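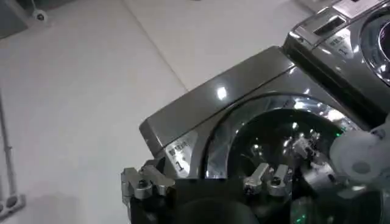
Plekell abre una lavandería de autoservicio en la residencia Meléndez

11/21/21 – Plekell, empresa dedicada a la instalación y el mantenimiento de lavanderías compartidas, anuncia la puesta en marcha de una nueva sala de autoservicio en la residencia de estudiantes Meléndez. El servicio queda abierto desde hoy para las 187 personas alojadas en el edificio y sustituye al sistema de recogida semanal de ropa que funcionaba hasta ahora.

La sala cuenta con lavadoras y secadoras de carga frontal en gris metálico. Cada máquina lleva una etiqueta con su número, que es el que debe indicarse al reservar turno o comunicar una avería. Lavadoras y secadoras se numeran por separado, de modo que hay una lavadora 1 y también una secadora 1. Los rótulos de los equipos están en chino, y la residencia ha preparado una hoja de instrucciones en español que puede recogerse en recepción.

«Muchos residentes vienen de fuera y nunca habían usado una secadora compartida», explica Perla Zamudio, directora de la residencia. «Queríamos que cada uno pudiera lavar cuando le viniera bien, también por la noche, sin depender de un día fijo».

La reforma del local ha supuesto 1,174 horas de trabajo entre fontanería, electricidad y ventilación, y ha corrido a cargo de Sarkow. El proyecto fue coordinado por Ikhsan Manurung, jefe de instalaciones de Plekell. Según los cálculos de la empresa, la sala atenderá cerca de 300 lavados por semana durante el curso.

Plekell pide a los usuarios que saquen la ropa en cuanto termine el programa y que revisen el tambor de la secadora antes de irse – los calcetines y las prendas pequeñas suelen quedarse pegados al fondo. La puerta redonda se abre por completo hacia la derecha, por lo que conviene dejar las cestas y bolsas fuera de su recorrido. 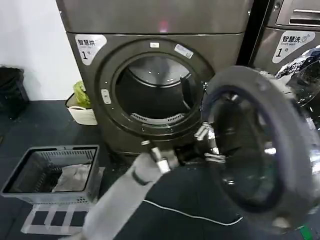

Horarios y reservas

La lavandería permanece abierta las 24 horas. Los turnos se reservan en recepción o en la página de la residencia, con un máximo de dos por persona y semana. Elvia Bermúdez, responsable de atención a residentes, ofrecerá sesiones breves de uso de las máquinas durante las dos primeras semanas. No es necesario inscribirse.

El mantenimiento correrá a cargo del equipo técnico de Plekell, que hará una revisión mensual. En marzo está prevista la apertura de una segunda sala en la residencia Ronanau.

Acerca de Plekell

Plekell instala y mantiene lavanderías en residencias, albergues y edificios de viviendas. Sus salas dan servicio a 2,528 usuarios.

Contacto de prensa: Iraís Maldonado, departamento de comunicación de Plekell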